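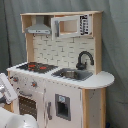
Success rate drops when I change the start pose. Is my evaluation wrong or is the policy just bad?

Posted by Kwadwo Baidoo

Hi all, long-time reader, first proper post, so shout if I've left out something obvious.

I'm doing a small project on imitation learning with a toy kitchen. The tasks are things like opening the microwave, pulling the fridge door, opening the oven, and putting something in the sink. I've collected 407 demonstrations by teleoperation across all the tasks, trained one policy on the lot, and got results I was really chuffed with. Then in February my supervisor asked me to run it again with the arm starting from different places, and it fell to bits.

What I did the first time: 30 trials per task, arm always starting from the same home pose, kitchen always in the same spot with its front turned a bit to one side. Microwave opened in 23 out of 30. Lovely. The second time I kept everything the same but moved the arm to a random start before each trial, and the microwave only opened in 8 out of 30. Same checkpoint, same kitchen, same afternoon.

The failures have a pattern too. The gripper heads off in more or less the right direction, then stops short and hovers, or it closes on thin air next to the handle. It's worst on the microwave, which has a thin grey handle against a thick white frame. The fridge handle is grey on white as well, but it stands up straight on a tall door and the policy copes with it much better.

So two things I can't work out. Which number do I report? And is this something I can fix with more demos, or have I set the whole thing up badly? I'm using a version of the Flirnon training code with hardly any changes, and the demos all start from home (I know, I know).

Happy to post the logs if anybody wants them.

Despina Zamfir

Report both! Please report both. I spent a good chunk of last year trying to reproduce somebody's kitchen results and the start pose wasn't mentioned anywhere in the write-up, so I sympathise with whoever reads yours next.

You've measured two different things. The first number tells people how well the policy does when the world looks the way it looked in training. The second tells them what happens when you nudge it off that path. Neither is wrong, but if you only print the 23 then people will assume it covers the other case, and it doesn't. Put them side by side in one table, say exactly how the random starts were drawn (what range, which joints, did you throw any out for being silly), and give an interval with each. With 30 trials your intervals will be wide. The gap between 23 and 8 is big enough to survive that, but a gap of two or three between tasks wouldn't be, so go easy on ranking the oven above the sink or whatever.

On the cause, I'd bet on the demos all starting from home. The policy has only ever seen the handle from one line of approach. Start it somewhere else and after a second or so it's in a place no demonstration visited, it makes a small mistake, that puts it somewhere even odder, and off it goes. Stopping short and hovering is very typical. If your demonstrator tended to pause just before grasping, have a look at that as well, as the policy can pick up the pause and never come out of it. I had this with mine and trimming the idle bits out of the recordings made a surprising difference.

Things I'd try, cheapest first:

Trim the pauses and retrain. Costs you nothing but compute.

Collect a fresh batch for the microwave only, with the arm starting all over the place. Keep the batch small to begin with and see if the random-start number moves at all before you commit a fortnight to it.

Record some recoveries. Drive the gripper to one of those near-miss spots next to the handle on purpose, then start recording and fix it from there. These were worth far more to me than another pile of clean demos.

Hold some start poses back for testing, mind. If you train on the same ones you evaluate with you'll be back here asking why it breaks on the next lot.

One more question for you: is the camera view fixed, and does the arm get between it and the kitchen? An arm coming in from the lower left can hide a fair bit of the oven door. That wouldn't explain the microwave up on the shelf, but it might be muddying your oven results.

Jannik Kuhlmann

just use a bigger model. we went from small to large on Prostumix and it went up on everything

Impi Ikonen

I don't think a bigger model will do much if every demo begins in the same place, sorry Jannik. Did you change the data at the same time?

Agree with nearly all of what Despina said. I'd add one about the trials themselves. Kwadwo, you ran all the home-pose trials first and all the random ones later, if I'm reading it right. Even in one afternoon the light changes, somebody leans on the kitchen, the gripper works a bit loose. We now shuffle the conditions, so each trial is drawn from a list and the person resetting things doesn't pick. It's a faff for the first hour and then you stop noticing.

Also write down what counts as "opened" before you start. Ours was vague and two of us scored the same videos differently, mostly on the door that moved a tiny bit and then stopped. We settled on a door angle and rescored the lot, and one of our nicer results shrank.

And I'd log partial progress: reached the handle, gripped it, moved it. A plain pass or fail hides what you're telling us in words, that it gets near and then misses. If the random starts reach the handle nearly as often but grip it far less, you want close-up data or a wrist camera. If they never get there, it's the approach, and varied starts should help.

Kwadwo Baidoo

Thanks both, loads to go on here. Yes, the blocks were run one after the other, didn't even cross my mind to mix them. Camera's fixed, and I'll go back through the oven videos to see when the arm is in the way.

I've had a quick look for pauses and there are a lot of them right before the microwave handle (my own demos, embarrassingly, I was lining up). Trimming those tonight and will retrain before I collect anything new. Will post the stage-by-stage numbers when I have them.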